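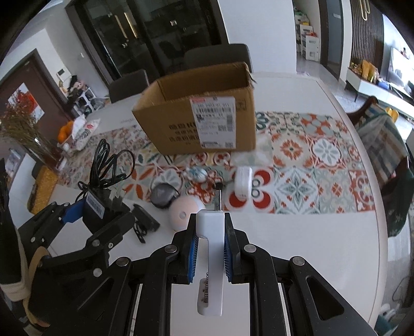 Right jaw lets go of power adapters after a while

Otari
Jun 15, 2025

Hi all! I'm having a great time with my pair of hand-held grippers, but I've hit a snag. I'm doing a table-clearing task (chargers, cables, small gadgets into a cardboard box) and the right gripper has started losing its hold. The first 100 or so picks were perfect. Now a smooth plastic item slides down between the pads even with the trigger fully squeezed. The left one is still great – same pads, same firmware. I've wiped the pads with a damp cloth and restarted everything. What should I check next?

Lionel Wainwright

Fun one! Check the pivot pins before you blame the pads. Mine did this in March after more than 3000 closes. One pin had backed out a little, so the jaws met at the tips and gapped at the back. Close it on a strip of paper and tug – it should grip the same all the way down. If it doesn't, press the pin home and add a tiny drop of threadlocker to the screw next to it. Keep the glue off the joint itself! And unplug any charger from the wall before you practice on it, please. A dropped live one is no joke.

zoltari97

just buy new pads

Chelsea Heywood

Lionel's paper test is excellent, I love it. One more thing to try: swap the pads left to right. If the slipping moves with them, they're worn or still have soap on them. If it stays on the right, it's the linkage. Redo the zero position afterward, fully closed, or your width readings will be off. Mine were, for 509 recordings. Let us know what you find!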